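Moneo recording kit for humanoid robots: review after two months of use
By Tihomir Janevski

I bought the Moneo kit in January, when our small team began to collect examples for a picking and packing model. We needed video from the head and from the wrist, the joint positions, and a clock which is the same for all of them. Before this we used Sivora, and I lost many evenings to repairing its time stamps.

Installation took me one morning. The manual is short and clear, but the chapter on the wrist camera describes an older bracket, so I had to guess the position of two screws. Support answered the same afternoon.

Our main task is simple. The robot works between a yellow shelf and a tub on the floor, and every attempt is saved as one episode. In our first week of recording we kept 64 episodes from 66, a result I never had with the old software.

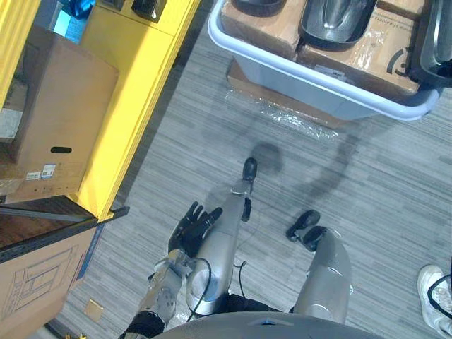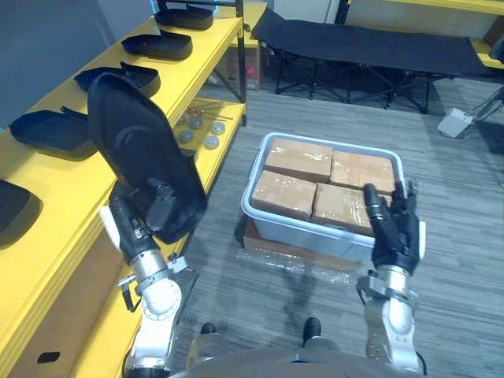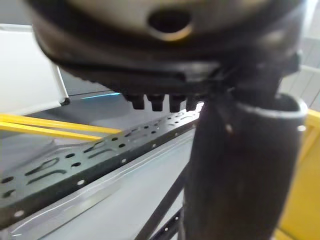
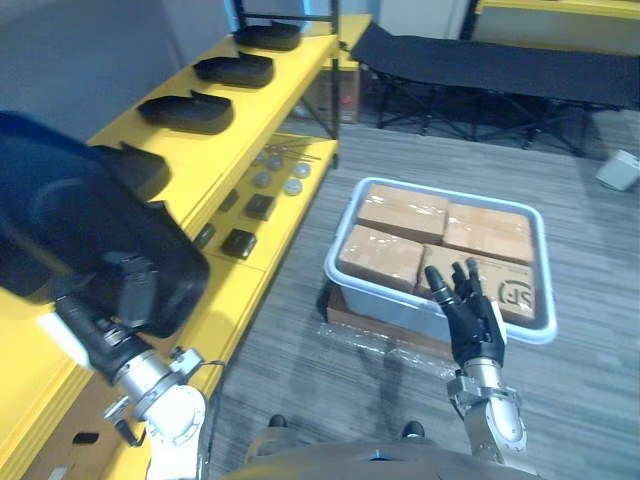 Views from the head and, in the third picture, from the wrist.

The head view is the best part of the kit. Both hands stay sharp enough for labelling, also when one of them is near the shelf and the other is over the floor. The wrist view is less good. Objects very close to the lens become soft, and the focus cannot be changed from the menu.

I like the labelling screen very much. You can mark a bad grasp with one key and write a comment for the next operator. Export is slow, though: 900 episodes needed the whole night on our computer.

The price is high for a small laboratory. If you record only from time to time, Sivora is enough. For daily work I would buy Moneo again, and I hope that the next version brings a better wrist lens.

My mark: 7 out of 10.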